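Chapter 7
When Two Arms Want the Same Spot

What you'll get out of this chapter

By the end you should be able to tell a contact fault from a position fault, read a stop log from the bottom up, set a keep-out zone that two arms can both live with, and write an incident note that a stranger could use. You'll need the timing diagrams from Chapter 6, so keep a thumb in that page. The practice problems start after section 7.5.

7.1 The morning I broke a wrist

I want to start with a mistake of my own, partly because it's a good one and partly because Nest Pritchard, who shared the lab with me at Povville, has been telling it wrong for years.

We had a pair of small arms bolted along one front rail, reaching into a shared work area, and the job was building blocks. Pick up a block, turn it, hand it over, set it down. Easy stuff! The left arm had been running on its own for weeks and the right arm had been running on its own for nearly as long, and both of them were lovely to watch. So one morning in January I joined the two programs together, checked that each one still passed its own tests, and pressed go.

They got through two handovers. On the next one the left arm was slow closing its fingers, the right arm wasn't told, and both of them headed for the same bit of air over the same block. There was a crack (not a loud one, more like stepping on a pencil) and the left gripper was pointing at the ceiling. The right arm, which had felt nothing it considered unusual, carried on pushing for another 580 milliseconds before it gave up.

Now, 580 milliseconds doesn't sound like much. Try clapping, and then try stopping your hands halfway. You can't do it in that time unless you were already planning to. An arm that's pushing on something it shouldn't be can bend a bracket, strip a gear, or squash a finger in that time, and the finger is the one I'd like you to keep in mind through this whole chapter.

I'd tested each arm. I hadn't tested the space between them, and that's where block work happens. 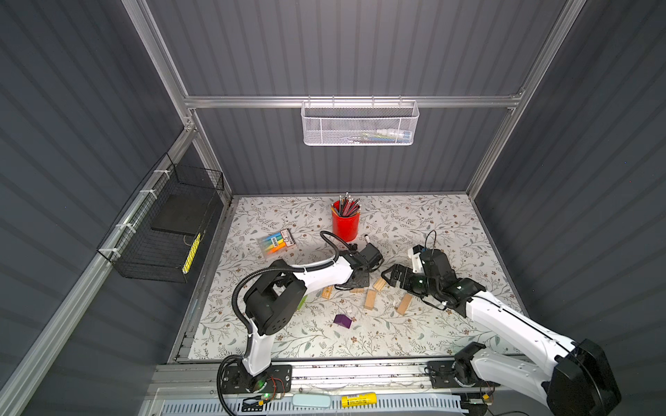 Figure 7.1 Two arms working over wooden blocks, with the grippers close together near the middle of the table.

Have a good look at how close those two grippers get. When people first see a setup like this they worry about the big joints down at the front, the shoulders, because those are the parts that look strong. They are strong. But the shoulders are bolted down at a fixed distance from each other, and in ordinary work it's the far ends that meet. A small error at the shoulder gets bigger all the way along the arm, so by the time you're out at the fingers you can be off by the width of a block without any single joint being badly wrong.

Meinir Powell, who ran our lab, made me write the whole thing up before I was allowed to touch a screwdriver. I was annoyed. I had a spare wrist in the drawer and could have been running again by lunch. She took the drawer key. I've come around to her way of seeing it, and you'll find her form, more or less unchanged, at the end of section 7.4.

7.2 What the log said

Our controller was a Ploder, which we all complained about, and it kept a plain text log that filled up quickly and was hardly ever read. The bit that mattered looked like this, once I'd cut out the chatter:

L: close start
R: approach start
L: close not confirmed
R: approach continue
L: position error, wrist
R: current high, wrist
R: current high, wrist
R: stop, timeout

Most people read that from the top and get bored somewhere around the third line. Read it from the bottom instead. The last thing that happened was that the right arm stopped on a timeout. A timeout! It didn't stop on contact or on current, it stopped when a clock ran out. So the first thing to ask is who set the clock, and to what.

I had set it. The value was 900 milliseconds, and I'd picked it months earlier to cure a completely different problem, where the right arm kept stopping for no good reason every time it set a block down a little hard. I'd made the timer longer until the nuisance stops went away, and then I'd forgotten all about it. The clock had already been running for part of the approach when the wrists met, and the 580 milliseconds of pushing was what was left.

Go up two more lines and you find the high current readings. The arm knew it was pushing hard. It wrote it down twice. But high current was set up as a warning, and a warning in that system did nothing at all except get written down.

Further up still is the line I'd hang on the wall if I had a wall to spare: close not confirmed. The left arm had reported that its grip wasn't finished, and nothing on the right side was listening for it.

So there were several things wrong, and any one of them fixed would probably have saved the wrist:

The right arm started its approach without waiting for the left arm's grip.
High current was a warning when it should have been a stop.
The timeout had been stretched to hide another fault.

Ieuan Gwilliam, who did our wiring, added one more to my list in green ink, and I'll give it to you as he wrote it: "You were standing with your hand on the table." He was right. I was well outside the arms' usual path, but usual is a word about days when nothing breaks. I've kept my hands out of the work area ever since, and whenever I catch myself leaning in – it still happens – I step back and stop the job first.
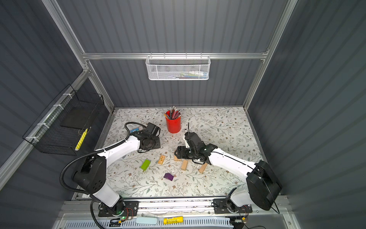
The other thing Ieuan got me to do was go back through the older logs, from before the crash, and search for that same line about the grip. I found it 661 times. Every one of those was a slow close that happened to finish in time, and every one had been logged and forgotten. We call that a near miss, and you should learn to love them, because they're the cheapest lessons you'll ever get. A near miss has nearly all of the information that a crash has in it and you don't have to buy a new wrist afterward.

Words to know

Contact fault: the arm has touched something it didn't expect to touch. It shows up first as a rise in motor current.

Position fault: the arm isn't where it was told to be. It may have been pushed, or it may have slipped, or it may simply be late.

Nuisance stop: a stop with no danger behind it. Annoying, and the cause of more bad settings than anything else I know.

Keep-out zone: a piece of space that an arm may not enter while some condition holds, such as the other arm being in it.

Handshake: a signal that has to be sent by one arm and received by the other before either one moves on.

7.3 Why small blocks make good trouble

You might wonder why a whole chapter on faults leans on something as harmless as building blocks. I like them because they punish sloppy work quickly and cheaply. A block that's standing on end gets knocked over by an arm that comes in a touch low. A block that's leaning on another one moves when you pick up its neighbor, and then your program's idea of where things are is out of date. A shape with a sloped top gives parallel fingers much less to hold than a plain one does, and it will slide if you grab it high up.

Nghĩa Tăng, who took over the cell after me, used to set the table for new students so that at least one block lay where both arms could reach it. Then the students had to say, out loud and before running anything, which arm owned it. If they couldn't agree, the job didn't run. It took ages and there was a fair amount of groaning, but I don't recall a broken wrist on Nghĩa's watch.

Ownership is the idea I'd like you to carry forward. At any moment, each block and each piece of shared space belongs to the left arm, the right arm, or neither. It never belongs to both. A handover is just a change of owner, and the change has to be finished before the new owner moves in.

Try this before you read on. Get a friend, sit side by side, and use one hand each to stack a few blocks or books with your eyes on the stack and no talking. Notice when you hesitate. Then do it again with one rule: you have to say "mine" before you reach and "yours" when you've let go. Write down what changed, including anything that got slower. Keep your notes for problem 4.

If your class has access to a real cell, stay on the outside of it for this chapter. Watching is plenty for now. Look for the moment when the two grippers are closest together, and ask whoever is running it what would make each arm stop at that point. Ask what sets the timer, too. You may get a long silence, and that goes in your notes as well.
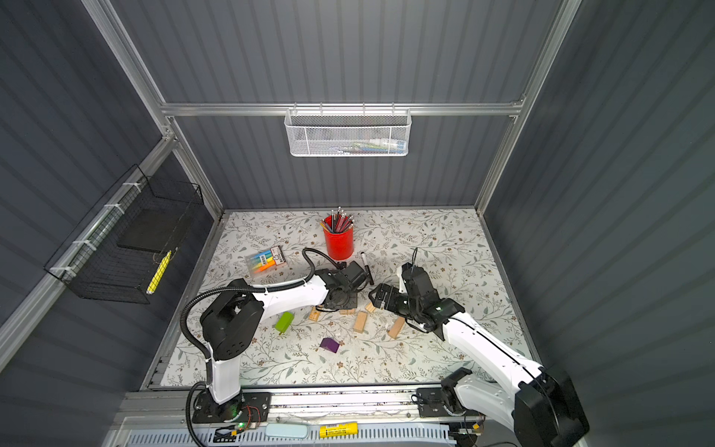

7.4 Writing it down while it's fresh

Meinir's form has a rule printed across the top: fill this in before you fix anything. Start with where every part of both arms ended up, then the last ten lines of the log, then where the people were. Leave the box marked "cause" blank until somebody else has read the rest.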